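Project report: setting up and maintaining the simulated kitchen cell
Group 2, final version, 7 Mar 2019
Edin Atanasov, Lumturie Nedeljković, Dušan Matić

1. Starting point

The cell we took over from last year's group, called Prelen, is a simulated kitchen used for testing arm control. It had been left with three known faults: hinge joints that drifted under load, a gripper marker that lagged behind the arm, and a reset routine that did not restore every object. Our task was to bring it back to a state in which a run could be repeated. Supervision was by Velimir Papadopoulos.

2. Hinged doors

The wall cabinet above the sink has glass-fronted doors and a vertical bar handle. Each door is a separate body on one hinge joint. In the inherited model the joint damping was set to zero, so a door kept moving after the gripper let go. We raised the damping in small steps and added a little joint friction. A bread item on the lower shelf served as the target for the reach tests.
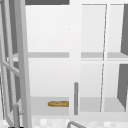 Why not lock the door at its open position?
A locked door cannot be pushed by the arm, and the contact forces then rise to values that stop the run. Damping and friction hold the door well enough and still let it give way.

We ran 31 open and release cycles with the new values. The door stayed within tolerance in all of them.

3. Gripper marker

The position of the gripper is shown by a red sphere. It has no mass and no collision shape. The lag came from the order of the update loop: the marker was drawn before the arm pose was read. We moved the read to the front of the loop and checked the result over the sink, where an offset against the rim and the divider is easy to judge. 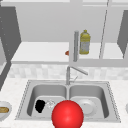
The same change removed a second fault that we had listed separately - the logged gripper position was one step old. Logs made before the change should not be compared with later ones. Sylvain Le Goff, from the group that built the first version, confirmed that the old order had been left in by mistake.

4. Reset routine

The old routine put back the arm and the loose objects but left the doors where they were. A run could therefore begin with a door in the path of the arm. The new routine works in this order:

Stop the controller and clear its targets.
Return the arm to its rest pose.
Set every hinge joint to its stored angle, with zero velocity.
Place the loose objects.
Step the simulation 12 times before the controller is started.

The doors must be set before the objects. With the order reversed, a moving door can strike an item on the shelf.
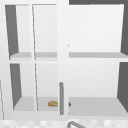

How often should the stored angles be checked?
After every change to the cabinet model, and at the start of each test series. The check script prints any joint that differs from its stored value.

5. Remaining work

The thin glass objects are still hard to pick out in low-resolution views. Contact settings for the plate have not been touched. The parameter file carries 19 entries that we did not need and did not dare delete - they are marked as unused, and the next group should test them one at a time in April.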